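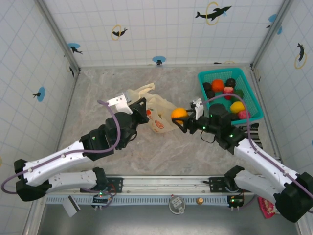 Sernel Newsroom

SERNEL OPENS ORDERS FOR VURKANO TWO-ARM BENCH, SPRING BUDGETS IN MIND

For immediate release. Sernel is now taking orders for the Vurkano bench, a two-arm station for bagging produce and other small loose goods. Both arms on one rail, fruit basket and plastic bag within reach. Aimed at stores and packing rooms buying their first robot station and trying to get a number into next year's plan before the books close in November.

Quotes come in three lines: bench, spares, setup. Spares is where first-time buyers go short. Gripper fingers and cables wear, budget for them up front. Sernel suggests setting aside $4,000 per bench for the first year, on top of the purchase price. Lead time is 57 days from signed order. Power and floor space sheet goes out with evry quote.

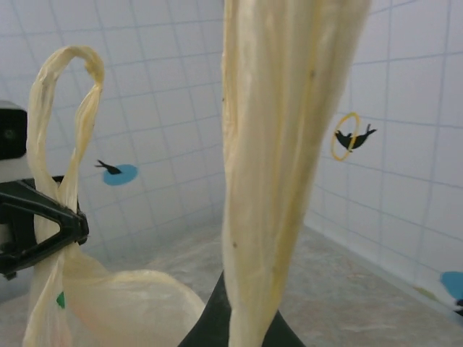 By Sernel Newsroom | Purchasing and Leasing

Thin plastic bags are the hard part of the job. Handles twist, sides fold in on themselves. Buyers should send their own bags before signing, the same ones used on the floor, and enough of them. Sernel asks for 80. Trial report comes back with the quote, no charge.

Leasing through Festard: $1,126 a month per bench, spares included, setup billed separate. Sites ordering more than one bench can stagger deliveries. Festard will hold the rate for the whole order as long as its signed together.

Search this site Enter keyword Go

Open items for planners: who trains the staff, who swaps the fingers, where the bench goes during a remodel. Put hours against all of them. Maintenance hours are often left out of the first draft and then have to be found somewhere else.

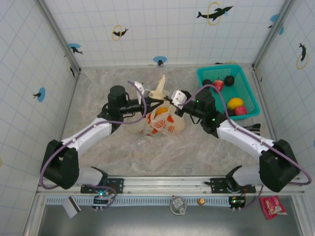

Hadgu, which read the planning sheet ahead of release, wrote back that the lease only makes sense "if the spares really are in it, fingers and cables both," and asked for that in the contract wording. Sernel has added the line. It now appears on all Festard quotes.

Trial slots are open Saturday mornings as well as weekdays. Ask for the Vurkano planning sheet when booking.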